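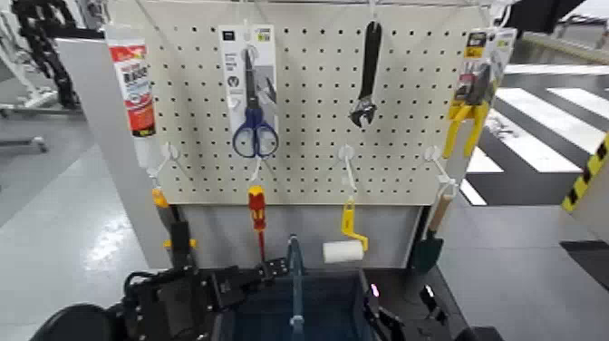
How to Hang a Pegboard So It Stays on the Wall

Apr 10, 2026

I put up my first pegboard in the garage at our old place on Cabral Street and it came down in March, at night, with everything on it. It sounded like a car had come through the door. So this is the way I do it now, after four boards in two houses, and the current one hasn't budged even with the heavy stuff on it.

What I used

One sheet of pegboard, cut down at the store (let them do it, their saw is so much better than mine)
Furring strips, 1x2, enough to go around the edge plus one across the middle
Wood screws, 2 1/2 inch for the strips and 1 inch for the board
Washers that fit the short screws
A stud finder, a level, a drill and a pencil
Painter's tape
A second person for ten minutes

Step 1: Find the studs

Run the stud finder across the wall at two different heights and stick a bit of tape wherever it beeps. Then go back and do it again from the other direction! Mine always reads a little wide on the first pass, and the middle of the two marks is where the stud really is. If your tape marks don't line up top to bottom, you've probably found a pipe or a wire. Stop and work out what it is before you drill anything.

Step 2: Pick your height

Stand in front of the wall and reach up without stretching. That's your top row. I made my first board way too high because it looked nice over the bench, and then I needed a step stool every time I wanted the tape measure. My husband is taller than me so we argued over this one for a while (I won, it's mostly my garage).

Step 3: Put up the strips

You can't screw pegboard flat to the wall. The hooks need room to go in behind it, and that's what the furring strips are for. Drill pilot holes, hold the top strip level, and drive the long screws into the studs. Then do the bottom, the sides and the middle one. My middle strip ended up a tiny bit crooked and you can't tell once the board is on.

Before you lift the board, hold it up loosely and see which holes the strips will cover. Those holes won't take a hook. I lost a whole row right at eye level on board number two, and I'm still annoyed.

Step 4: Hang the board

Get your helper for this part. Mine was our neighbor Åsmund Holmgren, who held his end perfectly still and told me a very long story about a boat. Start a screw with a washer in the middle of the top edge, check your level, then work out toward the corners. Snug is plenty. If you crank the screws down the board dimples, and hardboard will crack on you.

Step 5: Lay it out on the floor first

Put everything you want to hang on the floor in front of the wall and shuffle it around until you like it. Leave more space than you think between things with handles, because your hand has to fit in there too. The stuff I grab every day goes in the middle, and things I use twice a year go up in the corners.

Step 6: Add the hooks

Start with fewer than you bought. Push the top prong in at an angle, swing the hook down, and give it a tug. If it pops out whenever you lift a tool off, a dab of hot glue behind the bottom prong will hold it, and it peels off later if you change your mind. I've moved my hammer three times already and it's probably going to move again when the new shelf goes in.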